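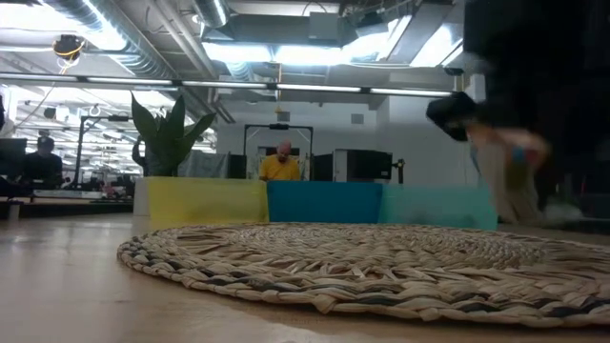

实验四 桌面物品摆放:抓取与放置

课程:机器人操作基础
任课教师:Jiahui Yu
助教:Damián Henríquez、Olga Lagos
发布日期:2026年4月13日,星期一

一、实验内容

前三次实验用的都是硬质方块,位置固定,夹爪闭合到给定宽度即可。本次实验改为日常物品。各组要用机械臂把物品移到编织圆垫上方,放下,松开夹爪,再退回起始位姿。圆垫编得较粗,外圈边缘高出桌面,下降高度不能沿用实验三的数值,需要重新标定。

桌面后侧的黄、蓝、青三块彩色隔板和盆栽属于固定布景,各组不要挪动。碰到隔板的那一次按失败记录,扶正后从头开始。

二、实验前准备

1. 复习讲义第9节“末端位姿与接近方向”。
2. 每组两到三人,一人操作,一人记录。三人组的第三人负责急停按钮,两人组由记录人兼管。
3. 在课程网页下载记录表,表头填好组号和物品编号。
4. 检查上次保存的手眼标定文件能否正常读取。读不出来的找Olga Lagos重做,不要复制别组的文件。

三、操作步骤

1. 机械臂上电,回到起始位姿,确认工作范围内没有人的手和手机等杂物。
2. 以低速示教模式移到圆垫中心正上方,记下此时的关节角。
3. 缓慢下降,直到夹爪下沿距离垫面约11毫米,记录高度,作为放置高度的初值。
4. 在圆垫外圈选三个点,重复第3步。外圈比中间高,四个高度不会相同,如实填写。
5. 将待放物品置于桌面右侧取物区,执行抓取。布面或软质物品先用小夹持力,掉落后再逐级增加。
6. 抬升后平移至圆垫上方。平移段速度上限为最大速度的34%,不得自行调高。
7. 下降至放置高度,张开夹爪,停一秒后竖直抬起。
8. 填写一行记录,更换物品或起始角度,再做下一次。

四、记录要求

每次试验都要记:物品编号、起始角度、夹持力档位、是否抓起、是否落在垫内、落点偏移。抓空的也要占一行。落点偏移用直尺从圆垫中心量到物品中心,单位毫米。

软质物品放下后形状会变,中心不好确定,可以取轮廓最长方向的中点,并在备注里写明。上学期有几组两种量法混着用,数据没法合并。

五、常见问题

抬起时物品跟着夹爪走:多半是张开宽度不够,或者布料挂在指尖上。先加大张开宽度,仍不行就降低抬起速度。

经过隔板附近时路径绕得很远:检查碰撞模型里隔板的高度。旧版文件里青色那块的高度填错了,请用网页上的新版。

规划器报“无解”:从起始位姿重新规划,不要在半路位姿上反复尝试。

六、提交与评分

报告每组一份,正文不超过四页,附原始记录表。本实验满分63分,其中标定数据9分,操作记录20分,失败原因分析34分。成功率不计分。

失败原因分析至少选两次失败的试验,写清发生在哪一步、当时的参数是多少、改了什么、改后结果如何。只写“夹爪不稳”不给分。

报告交到课程网页,文件名用组号。需要补做的组找Damián Henríquez登记机时。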